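Margit Fagerlund
Monday, February 19, 2024

1/ Notes on moving a seedbox and a home sync setup off one client and on to another without re-downloading anything. Short posts, one point each. The subject is file transfer over a slow upstream line, so if you have symmetrical fibre most of it won't matter to you.

2/ Starting point: an old desktop client on the laptop, a headless daemon on the home server, and a folder of Linux images and public domain audio I keep seeded. The upstream is 10 megabits on a good day. The client hadn't been updated for 2 years.
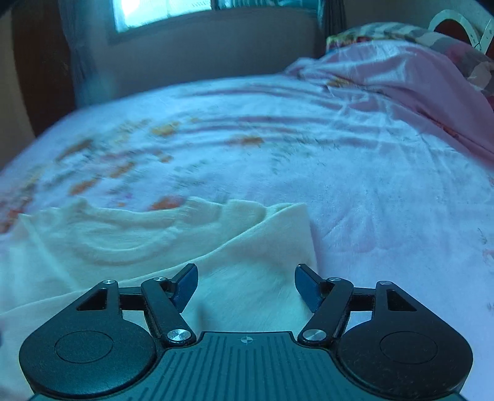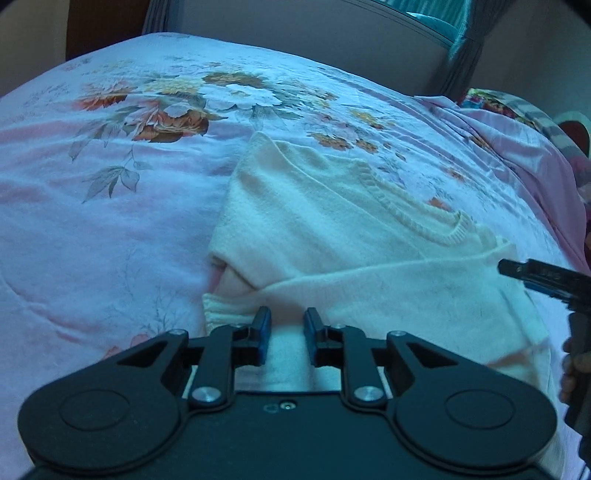 3/ Step one: stop everything before you copy anything. Pause all torrents, wait for the disk queue to drain, then quit the client properly. Closing the window is usually just minimising to the tray. Check the process list.

4/ Copy the whole state folder. On most clients that means the .torrent files plus one resume file per torrent. The resume file holds the save path, the piece map and the upload totals. The data itself stays where it is.

5/ Paths are where it goes wrong. My old save paths were Windows ones with a drive letter, and the daemon runs on Debian. Some import tools rewrite the prefix for you, some silently keep the old one and then create a folder called D: in the home directory. Ask me how long that took to find.

6/ Bohdan Kushnir pointed me to a small script he keeps called Flisgate. It reads the resume files, swaps one path prefix for another and writes a new set to a separate folder. It never touches the originals. It has a dry run flag. Use the dry run flag.

7/ Add everything in the paused state. If you let the client start on import and the path is wrong, it sees no files, decides you have 0% and starts fetching the lot. With pre-allocation on, it will also fill the disk with zeroes while you make tea.

8/ Then force a recheck. It hashes every piece against the .torrent and is limited by the disk. Mine is a single spinning drive, so I rechecked one torrent at a time. Running several at once makes the heads seek back and forth and the total time goes up.

9/ Results: 100 torrents imported, 7 came back short of complete. In all of those the missing part was a text file or a cover scan I had deleted years ago. They fetched in a few seconds once resumed.

10/ Side note on skipped files. If you marked a file as "do not download" in the old client, that choice may not survive the move. Priorities are stored differently from one client to the next. Go through the big multi-file torrents by hand before you press start.

11/ Ports. Pick one fixed listening port, forward it for both TCP and UDP, and turn off "random port on start". I had forwarded TCP only. Peers could still connect, but uTP was falling back and DHT was very quiet.

12/ If the router does UPnP, decide whether you want UPnP or a manual rule. Having both gave me two mappings for the same port, one of them pointing at the laptop's old address. Delete the stale one and give the server a reserved lease.

13/ Upload limit. On a slow upstream, set it to 80 or so per cent of the measured rate, measured at a quiet hour. Unlimited upload saturates the line, the outgoing acknowledgements get delayed, and downloads slow down for everyone in the house. People then blame the download side.

14/ Connection limits: lower than you think. The defaults on some clients are in the high hundreds and a cheap router's NAT table won't cope. I brought mine down until the router stopped dropping DNS lookups – there was a clear point where it did.

15/ Vinh Phùng asked about queueing. I limit active torrents and let the client rotate by seed ratio. The ratio came across in the resume files, but only the totals. Seeding time was reset to nothing, so any rule based on "stop after so many days" starts again.

16/ Trackers that track per client may report you twice for a while, once for the old peer ID and once for the new. It clears when the old announce expires. Don't run both clients on the same torrent in the meantime. Two processes writing to one file is a good way to need step 8 again.

17/ The web interface: bind it to the local address only and change the default password before you open anything. I reach mine through a VPN when I'm out. Holger Hellström uses an SSH tunnel, which does the same job with less to configure.

18/ Backups. The state folder is tiny, so I copy it nightly with rsync and keep a week. The seeded data isn't backed up at all, as the swarm has it. The exception is a set of field recordings where I'm often the only seed – those go on a second drive.

19/ Still open: the daemon forgets its labels after an unclean shutdown. I think it only writes them on exit. If anyone has a fix that isn't a cron job calling save every hour, please reply with the version number you're on.

20/ Next thread will be about RSS rules and why my regex matched every release from September.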